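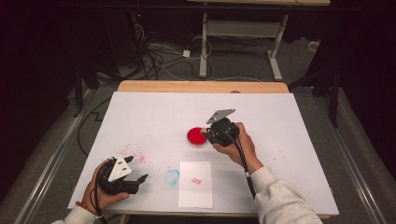 Fig. 7. Ink pad near the middle of the board, test slip in front.

Section 8 — Setting up the stamping board

Read this one before you open the ink. The Vilten red does not come out of carpet. Or sleeves, mostly.

What you need
White board from the Fedstead kit
Round red pad in its dish
Slips, small white, one stack
Scrap sheet for testing
Damp cloth, dry cloth
Stamp

8.1 Laying out

1. Clear the table. Wipe it, crumbs and grit end up under the board and make it rock.
2. Lay the board flat. Leave a strip of table showing on the far side so you can get your fingers under it later.
3. Press each corner. If one lifts, turn the board end for end and try again. Still lifts — fold a slip and wedge it.
4. Pad dish goes near the center. One slip between you and the dish, close to the front edge. Fig. 7 has the spacing about right, no need to measure.
5. Stack of fresh slips off to the side, out of reach of drips.

NOTE: Older Wallner boards have a raised lip. Lip goes away from you, otherwise the heel of your hand catches it on every stamp.

8.2 Inking a new pad

1. Take the lid off. Keep it, you'll want it at the end of the day.
2. Put the dish down on the board before adding ink. Do not ink it in your hand.
3. Eight drops, spread out, starting from the middle. Wait for them to sink in.
4. Touch the pad with a scrap corner. Even red = ready. Shiny wet spot = too much, blot with the dry cloth.
5. Pale in the middle, two more drops. No more than that in one go.

CAUTION: Don't shake the bottle with the cap loose. Red dots over half the board and they stay there. Specks that are already dry are harmless, leave them, but check new ones with the cloth before you put a slip down on top.

8.3 First mark

1. Bring the stamp straight down on the pad. Light touch. Lift straight up.
2. Move to the slip without crossing the clean stack.
3. Press near the middle of the slip, hold a moment, lift. Don't rock it.
4. Look at the mark. Faint is OK for the first one or two. Faint after that, see below.
5. Slide the slip out from the front edge, next one in.

Faint all over — pad is dry, go back to 8.2 step 5.
Faint one side — board is rocking or your wrist is. Check corners first.
Blurred edge — too much ink, stamp three or four times on scrap.
Double mark — you bounced. Slower.
Nothing at all — wrong end of the stamp, or the lid film is still on the pad. Both have happend.

8.4 Stains on the board

Blue marks are from the old Forkden ink and wont lift with water. Work around them. A dry stain doesn't come through onto the slip.
Fresh red: damp cloth, dab, dry cloth. Don't rub, it just goes pink and gets bigger.

NOTE: No solvent cleaner. It takes the white surface off along with the ink.

8.5 Closing up

1. Lid on the pad. Press till it clicks.
2. Count nothing, just bundle the slips and put them face up to dry.
3. Wipe stamp face on scrap until it leaves no color.
4. Board back in its sleeve, dry side to dry side.

A pad is good for nearly 3000 marks. Replacements from Ferdinand Eder, ask for part 79. Lids sold separately.

Revised October 29, 2021, V. Mösli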